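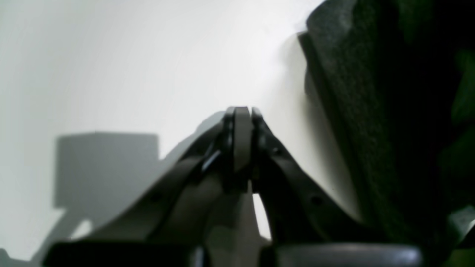
4. Folding knitwear on the table

Read Section 3 (Leveling the legs) before you start. The Durley table must be locked and level, and the top must be dry. The top holds up to 175 pounds spread evenly. Do not sit or kneel on it to reach the far side.

4.1 Before folding

1. Wipe the top with a damp cloth and dry it with a second cloth. Sarnent surface cleaner may be used. After using it for the first time, leave the top uncovered for 24 hours.

2. Run your hand over the area you will fold on. Remove pins, clips and loose buttons.

3. Check that the garment is fully dry, including the cuffs and the neckband. Heavy cotton knits hold moisture at the seams longer than in the body.

4. Close any buttons or zippers.

CAUTION: Do not use a hot iron directly on the top. Use the Kustodik pressing mat (sold separately).

4.2 Standard fold

Use this fold for shirts and light sweaters going into a drawer or onto a shelf.

1. Lay the garment face down with the hem toward you. Smooth it from the center out to the sides. Do not pull on the neckband.

2. Fold one side in toward the center. Fold the sleeve back down along the body.

3. Repeat on the other side. The finished width should be 10 inches for the Shih drawer insert. For an open shelf, any width that suits the shelf is fine.

4. Turn the garment sideways so that its long side runs along the far edge of the table.

5. Lift one end and lay it over the other. The upper layer should be flat and have a straight outer edge. Wrinkles in the layer underneath are easier to take out now than after the last fold. Lift the top layer, smooth the lower one, and lay the top back down.

Note: Heathered and speckled knits do not show creases well. Check them by touch. If you find a loose thread, trim it with scissors. Do not pull it.
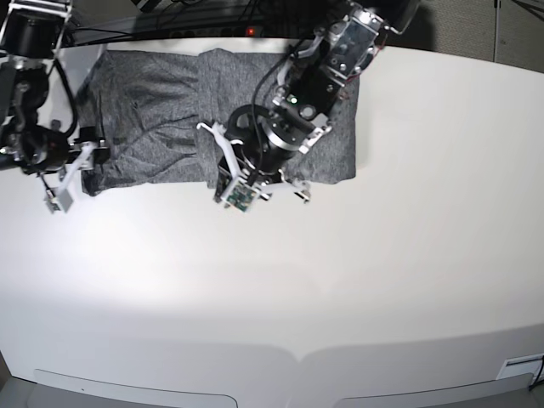
4.3 Lengthwise fold for long sleeves

Use this fold when the sleeves make the standard fold too bulky. It needs more room, so move any finished stacks off the table first.

1. Lay the shirt sideways, with the collar at one end and the hem at the other.

2. Fold the body in half along its length. Match the side seams first, then the hem. The hem should form a straight line across the end.

3. Hold the shirt at the shoulder and at the hem corner and draw it gently outward until the body lies flat. Stop when the slack is gone. Pulling harder will stretch the knit.

4. Let the sleeve lie out on the table, away from the body, and flatten it from shoulder to cuff. Small ripples along the edges do no harm. Open out any bunching where the sleeve meets the body, or it will leave a lump in the finished stack.

5. Fold the sleeve back over the body so the cuff points toward the hem.

6. Fold the body in thirds, starting from the hem.

Note: A lamp placed directly overhead can throw a shadow band across the fabric that looks like a crease. If you are not sure, move the lamp before you smooth the shirt again. 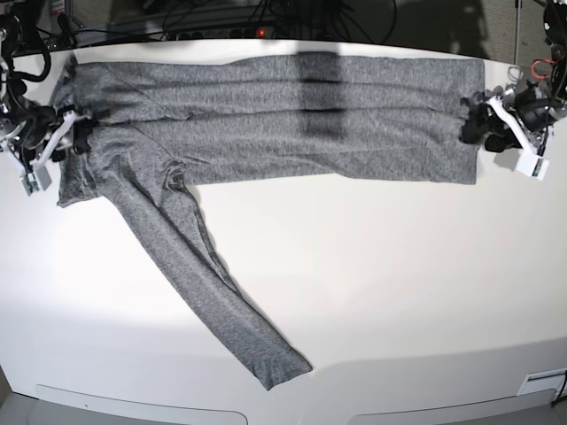 Jintana Srisuk: Step 6 works for medium shirts, but for extra large I fold the body in quarters or it won't fit the drawer insert. Could you add that to the next edition? Also, on step 3, I get a straighter hem if I line up the hem first and the side seams second.

2 comments
24 shares

Last updated: 5 Jul 2024

Related sections
Leveling the legs
Using the Kustodik pressing mat
Fitting the Shih drawer insert
Cleaning and stain removal
Folding the table for storage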